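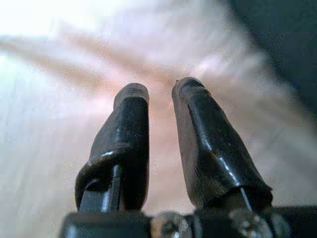 Two-finger gripper with black fingertip sleeves, wrist camera view.

Kistow Fingertip Sleeves: Fit and Inspection Rules

2 min read

Kistow sleeves are sold in pairs for Leseo two-finger grippers. The rules on this page apply to every cell that uses them, including cells set up before the current edition.

Before each shift
Stop the arm and lock out the cell. Check both sleeves for cuts, creases and lifted edges. Look at the tips straight on and then from the side. If a sleeve turns by hand, take it off and fit a new one. Do not glue it or tape it.

Replacement
Change sleeves as a pair every 90 operating hours, or sooner if a check fails. Write the hours and the part number (KS-103) in the cell log. Used sleeves may not be kept as spares.

After fitting
Open and close the gripper 12 times at low speed with no part in place. Check the sleeves again, then run the wrist camera check. Both fingertips must be visible to the camera at the working opening.

Who may do this work
Anyone with Coste cell training, level one or higher. Changes to grip force need sign-off from the cell lead.

Rules reviewed by Fabrice Rey, 15th August.

Order code 727, pack of one pair.

Contact Coste parts desk | © Coste | Back to top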